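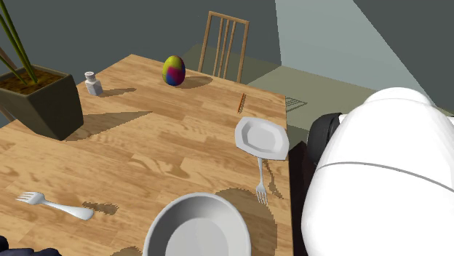 Water sits on top of the potting soil and won't soak in

Asked by Shivam Sandhu, October 15, 2026

Peat-based mix, 7 inch pot, drainage hole is clear. I pour in 800 ml and most of it runs down the inside wall into the saucer. Soil is still dry two inches down. Repot or not?

Archana Uniyal
Dried peat repels water. Stand the pot in a basin, water halfway up the side, 45 minutes, then drain. Repeat once if the center is still dry - a skewer will tell you. No repot needed unless the roots are circling.

Kalevi Kauppinen
Had the same with a spider plant. Ice cubes

Agustina Figueroa
Basin worked on mine. One drop of dish soap in the water helps.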